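The Waiting Half of September

Cirilo Ochoa had been shooting prone at the Prondulgate range for most of his grown-up life, and in all that time he had never once been the first to arrive. Henk Mertens always beat him to it. You'd come over the last cattle grid with the sun barely up and there would be Henk's ute, parked crooked across two spaces, and Henk himself on the tailgate with his jacket half buckled and a thermos between his knees, looking out at the flags as if they owed him money.

So when Cirilo pulled in that September morning and found the gravel bare, he sat for a good while with the engine running and wondered whether he had the wrong day.

He didn't, of course. It was the morning of the Dasness Shield, fifty metres, smallbore, and the board by the clubhouse door had his name and Henk's side by side on firing points 23 and 24, the same as it had the year before. He carried his mat down and laid it out. He set up his scope, and fussed with the sling, and took his hand stop off and put it back on the very same notch. The wind was doing what it always did at Prondulgate, which was to come up the gully on the left in little puffs, then think better of it.

Henk turned up with the others already on their mats and settling their elbows.

"You're late," said Cirilo.

"I had breakfast," said Henk, quite grandly, and lowered himself down with a good deal of puffing.

Now, you'd have to know Henk to understand what that meant. He had shot on an empty stomach since he was a junior. An old coach of his, a fierce fellow by the name of Cervantes, had told him that a full belly lifts the body off the mat and puts the pulse in the rifle, and Henk had taken it as gospel and gone hungry every match day from then on, through heat and frost and one very long final where he'd nearly fainted on the line.
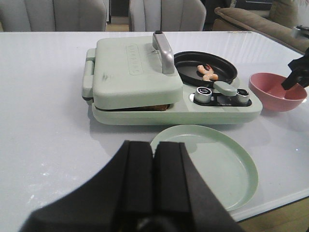 Toast under the lid.

"What sort of breakfast?" Cirilo asked, because he couldn't help himself.

"Toast. Two lots." Henk was peering through his rear sight and wouldn't look round. "My daughter's been at me. She says I'm grumpy until noon and it's costing me points."

"And is it?"

"Well, we're going to find out, aren't we?"

They were called to load then, and there was no more talk. Cirilo loved that moment more than any other, even more than the shooting if you'd pressed him on it: the whole line going quiet, the bolts closing one after another, and then a small stillness in which you could hear the magpies over on the stop butt. He let his breath go and watched the ring settle around the black. His first sighter was a nine, out to the right. He gave it two clicks and the next one was better.

He shot well that morning, for him. There was a bad patch in the third string when the puffs from the gully came closer together and he got impatient, and he dropped a pair of nines he had no business dropping. He lifted his cheek off the stock and had a drink of water and thought about his tomatoes until his shoulders came down again. After that he was all right.

He did not look across at point 24. He had made that mistake in other years. But he could hear Henk's old Pluvo, a rifle so ancient that the bolt had its own particular cough, and it was coughing away at a lovely even pace, like somebody walking home with plenty of daylight left.

When the cards came back they stood together at the bench to go over them. Henk had his glasses pushed up on his forehead and was holding the last card close to his nose.

"Two points," he said.

"Up or down?"

"Up. On you." He put the card down and picked it straight back up again. "All those years, Cirilo. All those blessed mornings with my stomach growling at the foresight, and I could have been having toast."

Cirilo laughed so hard that he had to take hold of the bench. He shook Henk's hand, and then, since that didn't seem like enough for the occasion, he put an arm round him, buckles and all.

"What did you have on it?" he asked, when they were walking back up to the cars.

"Marmalade," said Henk. "Why?"

"No reason," said Cirilo, and he stopped at the shop on the way home and bought a jar.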